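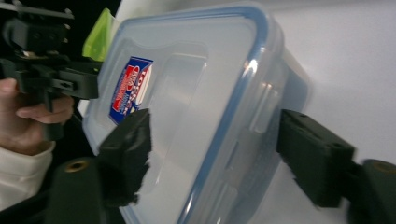 Udard Container Handling Station

The Udard station is a bench unit for kitchens, laboratories and packing rooms that handle lidded plastic containers throughout the day. It is supplied by Clamgate and is installed, taught and maintained from the company's Skembridge office.

Intended use

Repeated lifting, turning and stacking of rigid food storage containers, including those with latching lids. The fixed arm is taught with a pair of hand-held grippers. An employee performs the task with the grippers, and the recordings are used to prepare the arm for the same work. No programming is required of site staff.

Grip surfaces

Each finger carries a replaceable foam pad. Pads are consumable items and should be checked at the start of every shift. A worn edge is acceptable; a pad that has separated from the finger must be changed.

Specifications

Order number: 1289
Taught examples per container type: roughly 500
Maximum container load: 5 kg
Pad change: 30 minutes, including alignment check

Effect on staff duties

The station is designed to take over repetitive handling. Filling, labeling and final inspection remain with employees. Clamgate asks each customer to name the persons who will teach the station and to set aside paid hours for this purpose. Teaching is skilled work and should be recorded as such in job descriptions.

At the Didenko central kitchen, where the station entered service in October, two positions on the stacking line were rewritten to include teaching and daily checks. "Staff were consulted before the layout was changed, and the break schedule was kept," said Tamara Nechyporuk, operations manager.

Training and support

On-site instruction is led by Henk Maes. Requests for replacement pads and service visits should be addressed to Saqib Jadoon, Skembridge office, quoting the order number.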